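4.2 Handling of cloth in lived-in rooms

The trials in this section use the two-gripper handheld setup of Section 3 with no changes to the hardware. Each operator holds one gripper in each hand, and the wrist view of each gripper is recorded together with finger opening. Cloth was chosen as the main object class because its shape after release is hard to predict from its shape at the time of the grasp, and because a single view seldom shows all of its edges. 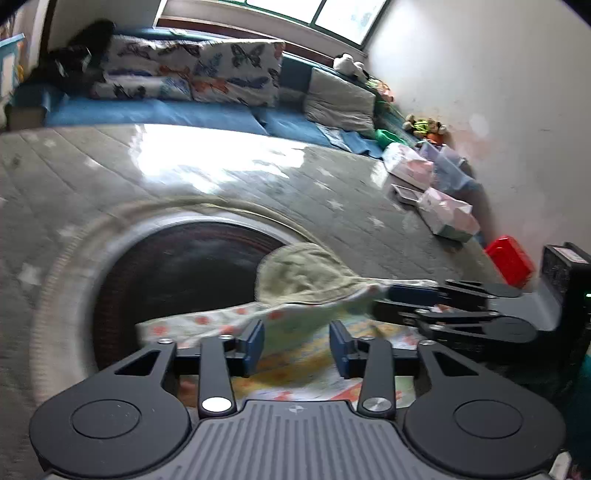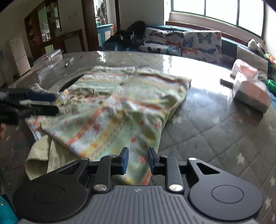
Figure 4. Wrist views from the Vokby subset. Both contain printed fabric, the second gripper and a surface with a star pattern.

The data come in two subsets. The Hollis subset was recorded in a laboratory with plain tables, fixed lamps and a set of solid-color towels. The Vokby subset was recorded in homes, with fabrics supplied by the residents and with daylight as the only light source during most sessions. After filtering, the Vokby subset holds 739 episodes. The Hollis subset was cut to the same size by random sampling so that the two could be compared directly. Episodes were dropped when tracking of either gripper was lost for longer than half a second, or when the operator marked the take as faulty.

Each episode was labeled with four phases: approach, first contact, joint hold and release. Joint hold begins at the first time step at which both grippers have closed on the same piece of fabric, and ends when either one opens. Labels were first assigned from the finger opening signal alone and then corrected by hand. Corrections were needed mostly at the start of joint hold, where a closed gripper may have missed the fabric or may have caught a second layer along with the first. Two annotators (one of them the second author, A. Uzor) labeled a shared portion of the episodes and settled disagreements by replaying both wrist views side by side.

We trained the same policy on each subset and on an equal mix of the two. The policy takes the most recent image from each wrist, the relative pose between the grippers and both finger openings, and it outputs a short sequence of relative motions for each gripper. Image size, batch size and number of training steps were held fixed. No depth input was used. Color jitter and random crops were applied to all runs, including the runs on the Hollis subset, which would otherwise have seen very little variation in brightness.

Evaluation was carried out on the Fumham bench with 300 trials per policy. The trials were divided evenly between plain and printed fabrics, and the starting shape was set by dropping the fabric from a fixed height. A trial counted as a success if the policy reached joint hold and kept it through a lift clear of the surface.

On plain fabrics, the policy trained on the Hollis subset and the one trained on the mix performed alike, and the small gap between them is within the spread across random seeds. On printed fabrics, the Hollis policy was clearly weaker. Its most common error was to close on a line in the print as if it were a fold. The Vokby policy made this error less often, but it was slower to reach first contact and tended to stop above the fabric before moving down. The mixed policy kept most of the gain on printed fabrics without the long pause.

A second group of errors was linked to the surface under the fabric. When the surface had its own pattern, all three policies were more likely to place a finger outside the edge of the cloth. Repeating these trials with a plain cover on the bench removed most of the difference. We take this as evidence that the policies rely on local contrast to find the edge, and that shape cues from the wider view play a smaller part.

The relative pose input mattered most during joint hold. With it removed, the grippers often drifted apart after the second grasp and pulled the fabric out of one pair of fingers. Approach and first contact were nearly unaffected. This agrees with the earlier result on the Warine rig, where relative pose made little difference until both grippers were closed.

One limit of the comparison is that subset and operator are not fully separated. Most Hollis episodes were recorded by M. Balogh, while the Vokby episodes come from a larger group with less practice. Some of the slow approach seen in the Vokby policy may therefore reflect the habits of its operators. Section 4.3 tests this by training on the episodes of one operator at a time.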